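Warum ich mein Gemüse lieber lose kaufe

Seit wir nach Fleltmont gezogen sind, gehe ich fast jeden Tag einkaufen, meistens gegen halb sechs, wenn das Licht schon schräg über den Platz fällt und die halbe Nachbarschaft noch schnell etwas fürs Abendessen braucht. Meine Schwester hält das für Zeitverschwendung. Sie bestellt einmal in der Woche, sauber portioniert, und hat natürlich immer alles im Haus. Ich gönne es ihr von Herzen! Aber ich möchte doch einmal eine Lanze brechen für die offene Kiste, für das Obst und Gemüse, das man sich selbst aussuchen darf.

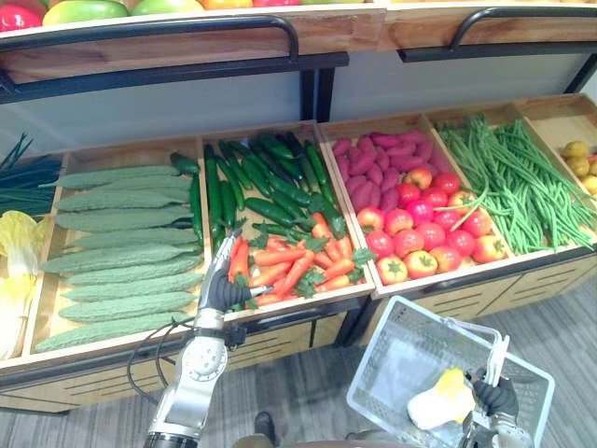 Meine Großmutter kaufte nie mehr als für zwei Tage. Sie hatte eine winzige Speisekammer und ein gutes Gedächtnis, und wenn sie eine Suppe kochen wollte, dann nahm sie eben 2 Möhren und keine dritte. Als Kind fand ich das geizig. Heute stehe ich vor meinem eigenen Kühlschrank, ziehe einen Beutel mit traurigen Resten aus der untersten Schublade und denke, dass sie uns allen etwas voraushatte. Wer ein ganzes Kilo kaufen muss, weil es eben nur als Kilo verpackt ist, der isst entweder die ganze Woche dasselbe oder wirft am Ende weg, und beides macht keine rechte Freude.

Dazu kommt das Anfassen und Riechen (mit Maß, versteht sich, niemand möchte eine Birne mit sieben Daumenabdrücken). Man lernt dabei so viel, ganz nebenbei, und man kocht auch anders. Ich gehe für Lauch los und komme mit Fenchel heim, und plötzlich gibt es ein Gericht, an das ich morgens noch gar nicht gedacht hatte.

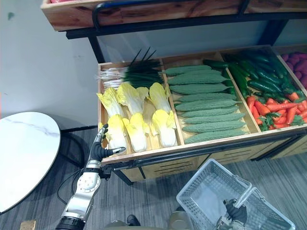

Ist loses Gemüse denn nicht teurer?

Manchmal schon, wenn man nur auf den Kilopreis schaut. Ich habe im letzten Jahr jeden Kassenzettel aufgehoben und kam für unseren Haushalt auf 2.444 Euro für Obst und Gemüse, etwas weniger als im Jahr davor, als ich noch die großen Netze mitnahm. Ein Beweis ist das freilich nicht, wir waren im Juli ja auch lange verreist.

Ich weiß wohl, dass nicht jeder die Zeit dafür hat. Wer nach der Spätschicht mit zwei müden Kindern an der Hand durch die Gänge eilt, der greift nach dem Beutel und hat damit völlig recht. Darum ärgert es mich, wenn die Sache zur Charakterfrage gemacht wird.
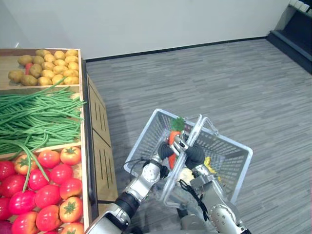
Was ich mir wünsche, ist einfach die Wahl. In Vutmont, wo eine alte Schulfreundin von mir lebt, gibt es im ganzen Ort nur noch abgepackte Paprika, immer rot, gelb und grün zusammen, und die grüne mag bei ihr keiner. Seit Jahren isst sie also tapfer die grüne. Man könnte ihr mit einer schlichten Waage und ein paar Kisten das Leben sehr viel schöner machen, und ich habe dem Markt dort neulich sogar einen Brief geschrieben, zwei Seiten lang. Eine Antwort steht noch aus.

Zuletzt erschienen
Brotreste und was meine Mutter daraus machte
Der Wochenmarkt von Skesano im Regen
Ein Lob auf den Einkaufszettel
Braucht Fleltmont noch einen Parkplatz?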